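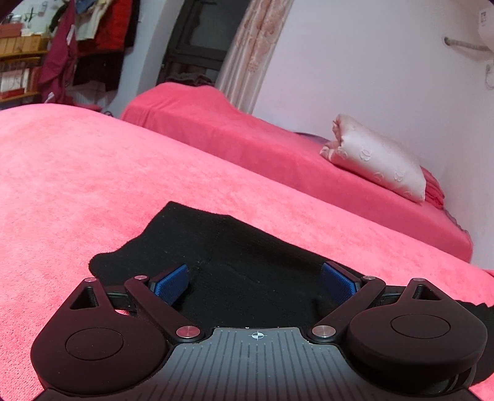
Cetinico Guest Rooms – Questions about beds, laundry and clothes folding

This page is kept by Ebere Ugwu and Oluwatosin Okonkwo. Last changed 4th January.

We receive many of the same questions from guests who stay with us for several weeks, so we have put the answers in one place. If your question is not here, please write it in the notebook near the front desk.

Who makes the beds?

During your stay you make your own bed. We change the sheets and pillowcases every second week, and on that day we also make the bed completely. Please take your clothes and books off the bed the evening before.

My room has two beds and I am alone. Can I use the second one for sorting clothes?

Of course. Many guests do their folding on one bed and sleep in the other. We only ask that nothing damp is laid on the bedspread, as the plush ones dry very slowly and the mattress under them can take a smell.

How should the plush bedspreads be washed?

Please do not wash them yourself. They need a cool wash, a low spin and no softener. After drying they must be brushed by hand in one direction. Oluwatosin does this at the Oltier laundry on the corner, where the machines are large enough. The small machine in our building stopped in the middle of a wash last March with a bedspread inside, and we do not wish to repeat it.

Black clothes leave fluff on me after they were lying on the bed. What can I do?

It is the other way around in most cases: the bedspread gives fluff to the clothes. Soft black knits take it the most. Turn socks and knitted things inside out before you put them down for folding, or lay a flat sheet over the bedspread first. There is a lint brush in room 151, which is our linen room. Please bring it back the same day.

How do I fold the black socks so that pairs are not mixed?

Lay all of them flat first, with the heels on the same side. Compare the length of the cuff and then the toe seam. When two are the same, put one on top of the other, fold them in three and tuck the toe into the cuff. We do not advise to roll them into a ball, it stretches the elastic. Ebere sews a small colored thread inside the cuff of all her black socks, and she is happy to show you how.
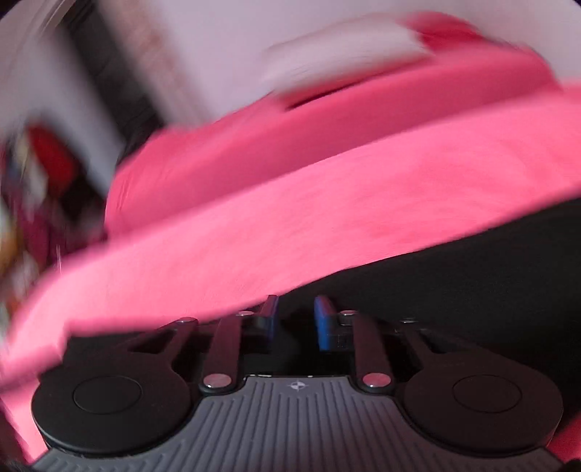

Where do I put single socks that have no pair?

Put them in the cloth bag that hangs on the inside of the linen room door. We keep them until the end of the month, and after this they become dust cloths. Guests from the other floor look in this bag too, so it is good to check it more than once.

Can I bring my own pillow?

You can. Please use a pillowcase that is clearly different from ours. It happened before that a guest's own pillow went to the laundry with the house linen, and it took 50 days until it was found again at Oltier.

The embroidered pillowcases – do they need special care?

They go in the wash inside out, in a net bag, and they are ironed from the back side on a thick towel. If you see a loose thread, do not pull it. Leave the pillowcase on the shelf in the linen room with a short note, and Ebere will repair it. She learned this work from her aunt, Mrs. Ogundipe, who made most of the older ones.

May I put a red or purple cloth in the same wash with the pink sheets?

We prefer not. Red things should be washed alone for the first few times, and after that only with dark clothes. Pink sheets do not forgive very much – a little color from a red cloth makes patches which stay.

What does the laundry cost?

House linen is included in the rent. For your own clothes, one bag costs 92 and two bags together cost 151, paid at the front desk. The bag is the gray Toretti one from your closet. It should close with the string, otherwise we must count it as two.

How long should I keep folded clothes on the bed before putting them away?

As short as possible. A pile on a soft bed leans, and then it falls when somebody sits down. The upper shelf of the closet is best for knitted things and the drawer for socks.

I am missing something after the linen change. Whom do I ask?

Call the front desk, extension 264, and give your room number and the day of the change. Small things are often still inside the folded sheet.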